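Kemen tabletop cell: setup and maintenance notes

Maintainer: Chaminda Sikder
Last revised: May 14, 2019

These notes are for the person who must start, check or repair the Kemen cell when I am not in the building. They replace the old text file in the shared folder, please do not use that one anymore. If you find an error, write it in the log book and also tell me, so that I can correct it in this file.

What is the cell

Kemen is a two-arm cell on a white table. The arms stand behind the work area and reach forward over it. We use it for handling of kitchen objects: plates, mugs, bowls, food models and some small furniture. The task scripts are in the folder tasks, the arm settings are in config, and the daily check is the script check_cell.

In all files, "left" and "right" mean left and right of the robot. If you stand in front of the table, the right arm is on your left side. Please read this sentence two times. Niall Nisbet and I lost a full afternoon because the gripper offsets were written in the wrong file.

Starting the cell

1. Look at both arms before you give power. No cable may be trapped between two links.
2. Switch on the cabinet under the table and wait until the fan becomes quiet.
3. Start the controller program. Wait 40 seconds before you send any command, also when the screen says ready.
4. Run check_cell with an empty mat. It moves each arm slowly to the home position and opens and closes each gripper 6 times.
5. Put the objects on the mat only after the check has passed.

If the check stops in the middle, do not start it again immediately. Read the last line of the log first. Most often the reason is written there.

The mat

The mat must lie flat. A fold near the back edge changes the height of everything that stands on it, and the gripper then arrives too low. The mat is fixed with double-sided tape from Kröger. When you renew the tape, clean the old glue from the table with warm water and let it dry over night. After this the table height must be measured again with the script touch_table, for both arms.

Grippers

The grippers have two fingers. The finger pads are the part which wears most quickly. Sorcha Chisholm changes them after 132 hours of work, and earlier if a pad is shiny or has a cut. Always change both pads of one gripper together. The screws are small and the thread is soft, so tighten them by hand and then only a little with the key.

The plates are more difficult for the pads than the mugs. A plate is held on its rim, with a small contact surface, and the weight wants to turn it. If plates begin to slip, clean the pads with alcohol before you change the grip force. The force value in config is correct for clean pads.

Cables

The cables on the arms hang in loops and they need this slack. In October we tied the cable of the right arm too short and the connector at the wrist came out during a reach to the front corner. Now the rule is: bend every joint to its limit by hand, with power off, and look if the cable is pulled anywhere. Do this after every repair, also a small one.

Plate task

Rory Paterson wrote the plate script, with the bamboo rack as the target. The rack must stand at the same place each time. Its position is saved in config under rack_pose, and if somebody moves the rack you have to teach it again with the left arm. Teach with 2 plates already in the rack, as the other slots are calculated from them.

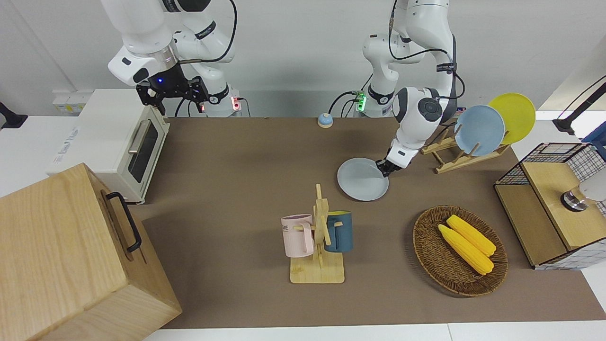 Figure 1. Plate task on the Kemen cell. The left arm holds the grey plate by the rim; the right gripper is open.

Known problems

- The left arm sometimes reports a wrong zero after an emergency stop. Move it home by hand and start the controller again.
- The Drenent camera driver does not close correctly. Stop it with the script stop_cams before you switch off.
- Dark mugs are sometimes not found in the evening light. Switch on the ceiling lamp.

Spare parts

Pads, screws and one spare wrist cable are in the drawer marked Stevus. If you take the last one of something, send a message to Finlay Kinnear the same day. He makes the orders.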